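Vumgate opens its practice tabletop for robot arms to schools and small shops

Vumgate, the small software firm that has spent the last few years making training tools for packing lines, has put its simulated robot tabletop on general offer this February, and anyone who has been waiting for a gentler way into pick-and-place work will probably want to take a look. The service is called Surunska. It runs in an ordinary browser, it asks for no hardware at all, and for the first 45 days it costs nothing (which is a generous stretch of time, and enough to get through all of the beginner material even if you only sit down with it on the odd evening).

We had an early login and have been poking away at it on and off, mostly after supper, and we have to say that it is a friendly piece of work. You get one arm, one table and a tray of flat shapes to choose from. You write a short program, or drag one together out of blocks if code is new to you, press the run button and watch the arm go about its business. When you don't like what you see, you stop it, change a number and run it again. There is no waiting for a lab slot and no worry about bumping something that belongs to the school.

What comes in the starter pack

The starter pack has 15 exercises, and they build on one another nicely. The early ones only ask you to bring the gripper down over a piece and stop at a sensible height. After that come the lifts, then setting a piece down on a chosen spot, then turning it on the way, and by the last few you are sorting a mixed table by shape or by color with a program that has to find the pieces for itself.

We liked the mixed tables best and ended up spending far more time on them than we had planned. Pieces lie close enough together that you have to think about where the fingers will go before you send them down, and a letter-shaped piece asks for a different approach than a plain round one does. One of our favorite layouts has a T and a V in charcoal, a ring and a triangle in a cheerful golden orange, a pale gray disk toward the back, and a little pink piece right where the gripper comes down. 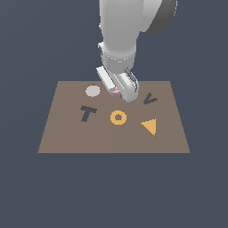
Prices and plans

Once the free period is over, there are 3 plans to pick from. The single-seat plan is meant for people learning at home and is billed by the month. The classroom plan covers a whole group under one login page, with a simple board where the teacher can see which exercises have been finished and open up any student's program. The workshop plan is the big one, and it adds the tools for drawing your own pieces and setting your own table size, so that a shop can try out something closer to its own parts before it spends money on an arm.

Vumgate says that over 2000 people used Surunska during the trial period, most of them in vocational programs, and that the classroom board came straight out of what their teachers asked for. The firm has also signed up a reseller, Palamarchuk, which will handle school orders and offer phone help during school hours. If your district buys through a reseller anyway, that may be the simpler road to take, although the price is the same either way.

How it feels to use

The picture on screen is plain, with a brown table, a slate-blue background and the arm in white and gray, and after an evening or two we came to appreciate that. It loads fast, even on the elderly laptop we keep in the kitchen, and you can spin the view around to check your angle from the side. The block editor is pleasant and the help pages are written in normal sentences, bless them.

We do have a few grumbles. The undo button only goes back one step, and more than once we wished for another. The sorting exercises could use a hint or two, as the jump in difficulty after the turning lessons is a steep one — we were stuck on the first of them for most of an evening. And the only gripper offered so far is the two-finger kind, so anyone hoping to practice with suction cups will have to wait. Vumgate tells us that one is planned for a later update but did not want to promise a month.

There is also the matter of moving your programs to a real arm. Surunska can export them to Ploteck, the controller software Vumgate sells separately, and the export button is there in every plan. Other controllers are not supported yet, so do ask what your shop or school is running before you sign up for the long haul.

Signing up

New accounts can be opened on the Vumgate site, and no card is needed for the free period. Trial users keep their old logins and their saved tables. Schools that want the classroom plan should allow a little extra time for the paperwork, and Palamarchuk is happy to set up a demonstration call for teachers who would like to see the board in use first.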